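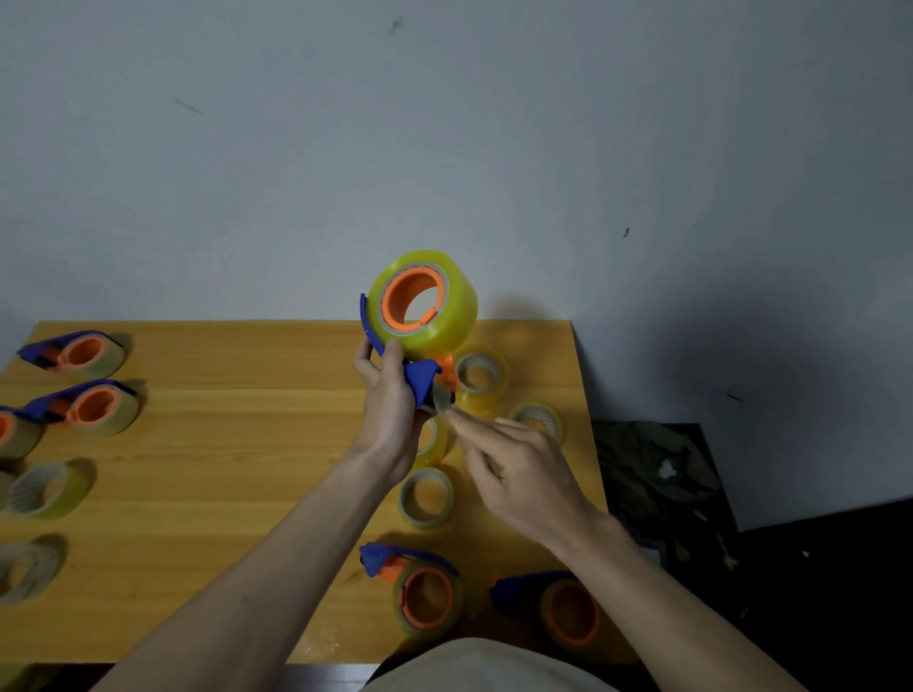
Notes from the Duvbridge visit, January. Typed on the train back so excuse the state of them.

Got there late, missed coffee. Viera Šindelář met us at the door and took us straight up to the demo floor. Group was me, Kamil, two people from Slanina who mostly asked about price.

First stop was the hand demo tables. Person sits down, does the job bare handed, camera at head height records the lot. The job this month is loading tape dispensers — blue handle, orange hub, new roll of packing tape goes on, then you pull the end through to the cutter. Sounds like nothing. Juraj Machala runs this table and says the tape end is the whole problem. Hub and roll they could almost script. The end is see-through, it sticks to your fingers, it curls back, everybody does it a bit differently.

They want 3,000 clean runs before training again. A run gets tossed if the hands leave view or the person stops to chat. Sessions are 25 minutes then a break, Juraj is strict on that. He said people get sloppy with the left hand first, the one holding the dispenser.

I had a go. Stuck the tape to my own thumb. Run kept, apparently they like a few of those with the recovery in.

Next room, remote control. Vuditz arm, operator with two hand controllers and a screen. Jozefína Skála was driving. Same dispenser, much slower, and she has no feel for how hard she's pulling the tape. You can hear it before you see it, she says, so she works with the sound turned up. She'd done 20 that morning and looked ready for lunch. Kamil asked why bother when the hand table is so much faster. Answer — the arm data matches the arm, the hand data has to be converted over and the fingers don't map well. They mix both. Wouldnt give us the ratio.

Questions to follow up:

- who owns recordings if we send our own packers over (Viera to ask)
- does the Millow software read their files or do we need a converter
- lighting. Hand tables seemed dim to me, Juraj says fine

Lunch was soup. Train 24 minutes late. Marek Havlíček wants a short version by tomorow, will cut this down tonight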